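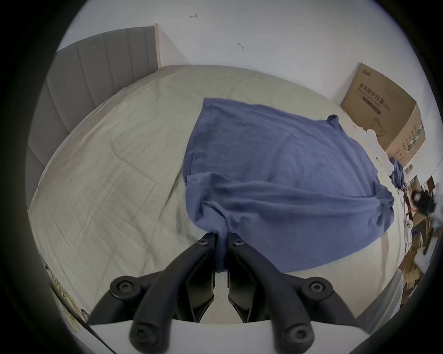
Narrow fingers or wide ones for picking up laundry?

I'm putting together a hand-held gripper for cloth work and I keep going back and forth on fingertips. My budget is 300 dollars, so I really only get to buy one set. The two I'm looking at are the Liken (slim tips, screw-on) and the Posten, which is a lot chunkier. Mostly T-shirts and towels, on a bed or other soft surface. Has anyone tried both? Also, does the camera placement matter as much as people say?

Posted by foldandhold, September 21, 2024

mullum_fan
Liken. Slim tips get under a fold so much easier! I've done more than 2,000 grabs with mine and only swapped the rubber once. Tighten the pivot screws every now and then or it gets sloppy.

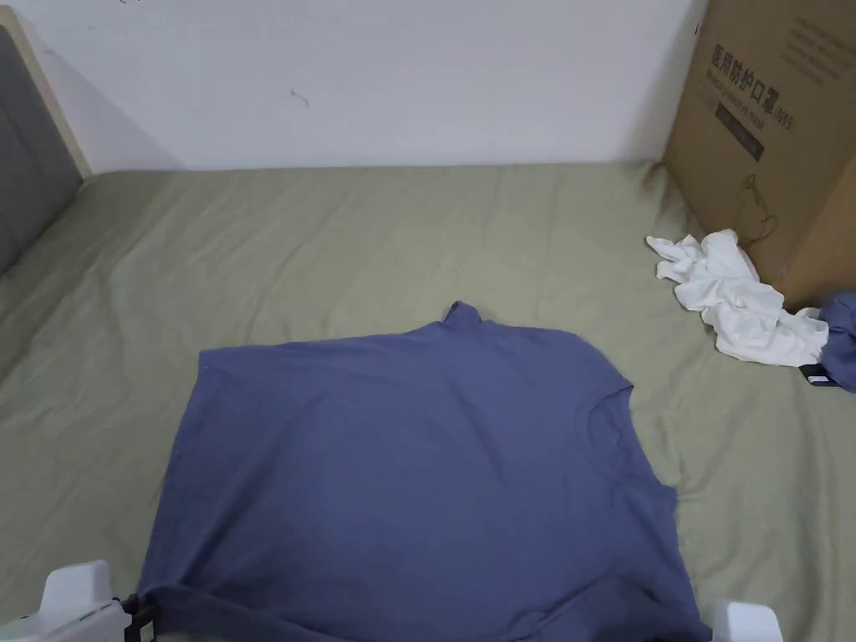

tworightsleeves
I went through this same thing on my Mullum build, and I'd split it by what you do with the cloth. For grabbing one bunched-up spot, slim wins, no contest. For laying a shirt out, I want two gripper fingers and plenty of space between them, like with this blue one, where they're holding the near edge and the rest of the shirt is lying pretty flat. One gripper in the middle of the hem just gives me a tent (ask me how many evenings I lost to that). On cameras, I run one at the hand and one up at head height. The hand one is great for the pinch and useless for telling where the collar is. If you can only afford one, get the high one first.

wobblybench
No idea on those two, but the Győri controller has a 30 day return window, and setting the grip force down to 20 percent helped me with thin cotton. Might be worth a look before you spend it all on fingers.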